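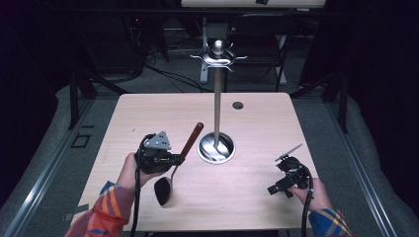

Left hand-held gripper loses its zero partway through a session. Cable, jaws, or the way I set up the table?

Posted by Musa Jibrin in Nundthorpe Robotics Help > Bench rigs and hand tools
Viewed 1,759 times

Hello all, and thank you in advance for reading, I know I tend to go on a bit.

I look after a two-handed teaching station at work. The operator stands at the table with a gripper in each hand, picks things up, puts them down, and the recorded jaw openings and hand movements go off to the people who train the arm. My part of it is the station itself: the table, the rails on either side, the two grippers and all the wiring. I came to this from maintaining packaging machines, so I'm comfortable with a wrench and a meter and a little less comfortable with everything else.

The job we're on right now is kitchen utensils and a steel stand with four curved hooks at the top. The operator takes a ladle with a wooden handle in the left gripper, brings it over to the stand and hangs it up. The right gripper steadies the pole if it needs steadying. It's a nice simple job and the right gripper has been perfect from day one.

The left one has not! I zero both grippers with the jaws closed before we begin, and they both read closed. Then somewhere in the session the left one starts to read a little open when it's shut. If I zero it again it behaves for a while, and then off it wanders. On a bad run it was out by 82 counts by the time we stopped. The Skuser logger throws a warning at that point and the people downstream have to toss whatever came after it, which makes me feel terrible, as the operators have been standing there all that time doing careful work.

What I have tried so far:

I wiped the jaws and the slot they slide in with a dry cloth. No change.
I swapped the USB ports at the computer. No change, the trouble stayed with the left gripper.
I tightened the screws that hold the gray triangular plate on top, which were a touch loose. I really hoped that was it. No change.
I replaced nothing yet. A new sensor board from Prornent is not cheap and I would like to be surer before I ask for one.

One more thing that may or may not matter. The right gripper has a coiled cable and the left one has a replacement cable that was put on before I took over the station. It trails down over the near side of the table. I have also wondered about the ladle, which is the heaviest thing we pick up and is always held by the left hand.

Any ideas would be most welcome. If you have a routine you follow for looking after this sort of gripper, I'd love to hear that as well, my predecessor left very little in writing.

Musa Jibrin

Somtochukwu Lawal
Marked as helpful by the poster

Hi Musa, what a clear write-up, and please don't feel terrible. We ran a pair of these for most of last year and I have spent more hours than I care to admit squinting down the side of one with a flashlight.

My money is on the cable, or to be more exact on where the cable goes into the body. With a coiled lead, when the operator reaches forward the coils give a little and the socket hardly feels it. With a lead that just trails over the near side of the table, the whole weight of it hangs on the connector, and each time the hand goes out toward the stand and comes back it gets a small tug. On ours the connector sits right on the sensor board, and the board is held by two tiny screws. If the board shifts by a hair under the magnet then your zero shifts with it, and that would look exactly like what you're seeing: fine after zeroing, then creeping.

It's an easy thing to check before you spend any money. Zero the gripper with the jaws closed and set it down on the table with nothing in it. Open the live reading in the logger. Leave the jaws completely alone and wiggle the cable close to the body, up and down and then side to side, as gently as the operator's hand would do it. If the number moves, you have found your problem. Do the same with the right gripper so you know what a healthy one looks like (a flicker of one or two counts is normal, at least it was on ours).

Supposing it does move, I'd do the following.

Unplug the gripper at the computer first. Please do this one even if you're in a hurry, I once didn't and it cost us a board.

Take off the side cover and look at the two board screws. Snug them down with a small hand driver. They go into plastic, so stop as soon as they feel firm. If one just spins, the hole is stripped, and a slightly longer screw got us going again.

Put the cover back and give the cable some strain relief. I make a soft loop, big enough to put two fingers through, and fasten it to the gripper body with a hook-and-loop strap, so that any pull lands on the strap. A zip tie works too but people crank them down and then the cable suffers.

Order a coiled lead for the left to match the right. We bought ours through Osagie and they were good about swapping one that came with the wrong plug.

Zero again, then open and close the jaws 300 times by hand with nothing in them and look at the closed reading. It's dull, so put some music on! If it's still at zero after that, have your operator do a stretch of real hanging with the ladle and check once more.

About the ladle: you may not be wrong to wonder. A wooden handle gripped hard will push the finger plates apart a little at the tips, and if one of the pivots is worn you'll see that as an error too. The way to tell the two apart is that a worn pivot shows up while something is being held, and a loose board shows up with the jaws empty. Yours reads open when it is shut, so I lean toward the board.

As for a routine, ours fit on one index card. At the start of the day we zeroed both, did the wiggle test, and wiped the jaws. Once a week we checked the plate screws and the board screws and ran a finger along the full length of each cable feeling for flat spots, particularly where it crossed the floor under the chair wheels. At 3,000 cycles we took the pivots out, cleaned off the gray paste that collects there and put in a very small drop of light oil. Very small, please. Oil that finds its way to the finger pads will have your utensils sliding out for days.

Do write back and let us know what the wiggle test says.

gripfix_dan

Had this. Bad sensor board. Replace it and move on, your time is worth more than the part. Also check your rails are bolted down, a loose rail messes up everything.

Musa Jibrin, replying to Somtochukwu Lawal
28/11/2023

Somtochukwu, thank you so much, this was far more than I hoped for. I did the wiggle test this morning. The right gripper sat there like a rock. The left one jumped by over 20 counts as soon as I lifted the cable, and it didn't come all the way back down when I let go. One of the two board screws was loose enough to turn with my fingernail and the other one spins, so I'll be hunting for a longer one this afternoon. I've put a loop and a strap on in the meantime, and asked for the coiled lead.

Dan, thank you too. I did check the rails while I had the tools out and the bolts are tight at both ends. I'll keep the board in mind if the screw doesn't hold.

I haven't done the long open-and-close run yet. I will post the reading when I have it.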